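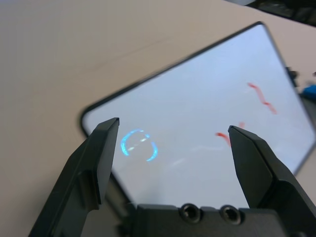 The Luso office asked, when we sent them our draft, whether a machine that wipes a whiteboard is worth a year of anybody's money when a person with a rag can do it before the coffee is ready. It is a fair question and we would like to begin with it, since the grant you gave us in February was meant to find out exactly that.

Progress report to the Siddiqui Fund
Household and Shop Chores Trial, Brimbridge workshop
26/10/2018

Where we stand

The short answer is that the arm can wipe a small board on a table, some of the time, and we would not yet leave it alone in a shop. We said in the proposal that we doubted the claims made for this kind of equipment. Our doubts have shifted a little since then but they have not gone away.

You will remember that we picked 5 chores: wiping a marked board, folding a hand towel, putting cups on a shelf, facing up packets on a store shelf, and sorting pens and markers into a tray. We have finished the trials for the board and the cups. Towels are under way. The other two have not been started, and I will come to the reasons.

The board

This was supposed to be the easy one. The board lies flat on a tan tabletop, somebody draws on it in blue and red marker, and the arm has to clean it. We let people draw what they liked, rings and zigzags and squiggles, because real marks in a real break room are not neat.

We ran 57 trials that count. A trial passed only if a person walking by would call the board clean. On that rule the arm passed fewer than half. The usual failure was a leftover bit of a stroke, most often near a corner, which the arm then treated as finished. Glare is a large part of it. The overhead lights put white patches on the glossy surface, and pale blue marker inside a white patch is hard to pick out. We tried turning off one bank of lights and the results got better, but I don't think a store manager is going to dim the lights so a machine can tidy up.

The second trouble is that the board moves. It is light, and a firm wipe pushes it around until it sits at a slant. A person puts a hand on the corner without thinking. Our arm has one hand and it is busy. Clamping the board fixed this, and we have reported the clamped runs separately, because clamping is work done by a person and should be charged against the machine.

Cups

Better than I expected. Plain mugs with straight sides went onto the shelf well. Anything with a thin stem was hopeless and we stopped after 2 breakages. Speed is poor throughout. The arm is slower than our slowest helper, and that leaves out the time spent setting up.

Towels

Too early to say much. It can get hold of a towel. What happens after that I would not yet call folding.

What we have not done

The shelf-facing work depends on the test bay that Fandesell promised us. The bay arrived late and with the wrong shelf depth, and the replacement has only just been fitted. The pen sorting was put off so that the board trials could be repeated under different lights. I would make the same choice again, but it does leave us behind the schedule you approved.

Money

Spending is within the budget apart from one line. Replacement parts for the gripper, mostly finger pads, have gone over. We ask to move $3,000 from travel to parts. Very little travel is left to do, and no new money is needed.

A word about the videos

Several people on your side have sent us clips of robots doing kitchen work and asked why ours can't. We have watched them. Most do not show how many tries came before, who laid out the objects, or how fast the film is running. We can't say those machines don't work. We can say that our best run would make a very good clip, and that it would give you the wrong idea of the other runs.

Next steps

Finish the towels. Begin shelf facing in the new bay, with the store lights left as a store would have them. Repeat a small set of board trials using darker markers, to see how much of the failure is down to color. Start the pens after that if time allows. The full trial sheets, including the failed ones, are ready to send to your office whenever you want them.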